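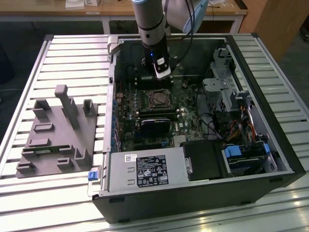 Disassembly Cell Gallery: Working Rules for CPU and Memory Handling

Firgate bench group. Page maintained by Josefien Desmet. Last text revision: November.

The pictures on this page go with bench rule set 1506, which covers automated handling of processors and memory modules in desktop computers. The rule set applies to any cell where a robot arm enters an open chassis. It does not apply to laptops, to power supplies opened for repair, or to manual benches, which are covered by rule set 949.

Cell setup, before motion

The tower lies on its side with the side panel off and the board facing up. Mains cable out before the panel comes off. The power button is then held in to drain the standby supply, and the person who did this initials the cell sheet.

Fixture plates are placed beside the chassis and never inside it. The arm must be able to travel between the plate and the socket without passing over the operator side of the bench. If the plate is moved, even by a few millimeters, the taught positions on it are treated as lost and are taught again.

Loose cables are the most common cause of a stopped run. Cables that cross the approach path are dressed to one side or unplugged. Drive and front panel cables may stay connected if they hang clear of the path over its full height, and that includes the retreat move.

Approach heights are taken from the tallest part under the path, including the lever when it is raised. A height taken from the bare board is not accepted at review.

Socket access

Load plate fully open before the fingers go down on either side of the processor. The program must confirm the open position before the descent; operator memory does not count as confirmation. Fingers contact the package on its edges only. No downward force is applied to the lid during a pick, and the first lift is vertical until the package is clear of the socket.

Speed inside the chassis is limited to the value on the cell sheet. The override dial stays with the person at the pendant. A second person may watch but may not reach in, and this holds during a pause as well – a paused arm is an energized arm.
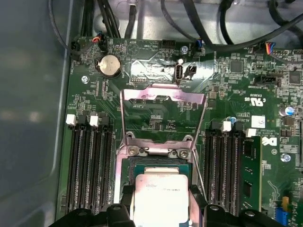 Bereket Teshome asks why the rule wants the open position confirmed on every cycle, when the lever cannot close by itself between two picks on the same board. On his cell the check adds time, and he would accept one confirmation per board.

The text stays as written for this revision. A lever can be bumped by a cable or a sleeve between cycles, and a single check per board would miss it. The request is logged as item 67 and will be looked at again with the Urance cell data.

Records

Each run is filed with the cell sheet, the program version and any stop codes. Stops inside the chassis are reported on form 1581, even when the run was resumed without damage. A stop cleared by jogging the arm by hand is still a stop. Send corrections to Ignacio Quezada, with the rule number in the subject line.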